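Wrapping artificial roses: paper size, stem order, fold

2019-09-14
Filed under: paper, tabletop work

The question from last month's post on gift boxes was whether the same diagonal method works for flowers. It does, with changes. I spent a good part of August on hand-tied bouquets in paper, all with artificial stems, and these are my working notes. Wahyudi Yeoh supplied most of the technique and corrected the rest by email.

Why artificial stems

Real stems vary in thickness and leak onto the paper. Artificial ones have a wire core, hold a bend, and can be laid out and taken apart all day. The drawback is springback. A wired stem that was stored curved will push against the wrap at the point where it leaves the bundle, and the paper opens there first. I straighten each stem over the edge of the table before starting. Leaves should be turned upward along the stem as well. A leaf pointing down catches the sheet as it folds, and cheap ones pull off.

Layout

Square sheet, set as a diamond, one corner toward you. The blooms go at the upper part of the sheet and the stems run down and converge near the middle. Leave the lower corner clear. The first few roses set the spread of the whole bouquet, and anything added later has to follow their angle.

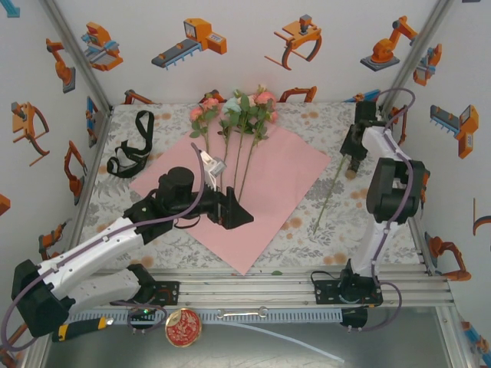
Stem order matters more than I expected. My first attempts had all the pink in first and the pale flowers on top, and the pale ones slid to one side as soon as the paper moved. Alternating them is steadier. The heads lock against each other when neighbors differ in size, and identical roses tend to roll. Add the last stem at an angle, crossing the others at the narrow point, and then close the paper over it.

Folding

Bring one side corner over the stems first, then the other. The overlap should sit over the stems, well below the heads. The natural result is a cone. If the lower end comes out as a tube, the two sides were folded parallel and need to be redone with the tops farther apart.

Tightness is set at the bottom. Pull the lower part snug and let the top stay as loose as it wants to be. Pulling at the top crushes the outer blooms and does nothing for the hold. 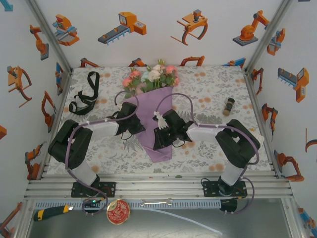 Closed cone, pink roses with white and cream, wrap coming to a point at the front.

Paper

I tried two kinds. The Jorlow sheets are stiff and crease sharply, which is good for the point and bad for the upper edge, where any correction leaves a visible line. The Porska sheets are softer and forgive a second fold, but they relax overnight. Wahyudi prefers the soft kind and tapes it. I prefer the stiff kind and fold once.

Color is a matter of taste, with one practical note: on pale pinks and purples, every scuff shows up under side light. Keep the work surface clear of grit and turn the sheet by its corners. A printed cloth under the work is useful too, as the edge of a plain sheet is easy to find against a pattern.

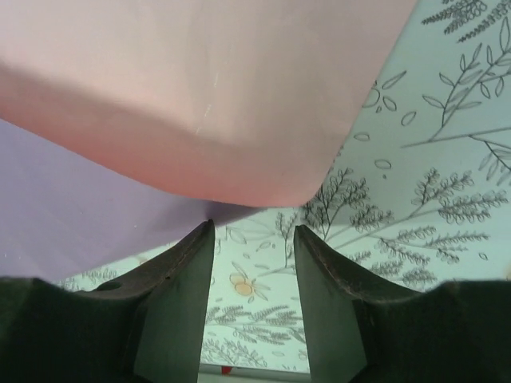 Close in: flat lavender surface, salmon-pink edge above it, patterned background beyond.

Finishing

Check the heads after closing, never before. Hold the wrap at its middle with one hand and adjust from the top with the other, moving blooms by the head in small amounts. If a head will not stay put, the trouble is lower down and the cone has to be opened again.

Dimas Halim asked whether the point should be folded under. For a bouquet that will be carried, yes. For one lying on a table I leave it as it falls -- the fold adds bulk exactly where the hand goes.

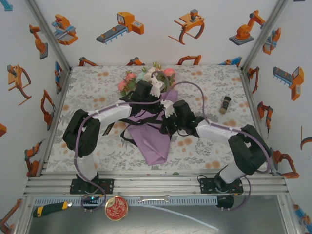 Storage

Finished bouquets go flat, heads all in one direction, with nothing on top. Stood upright in a jar, the cone slowly slips down the stems. Loose sheets stay in the drawer under the bench, unrolled, with a board over them. I still have a stack of the Jorlow to use up before I order more.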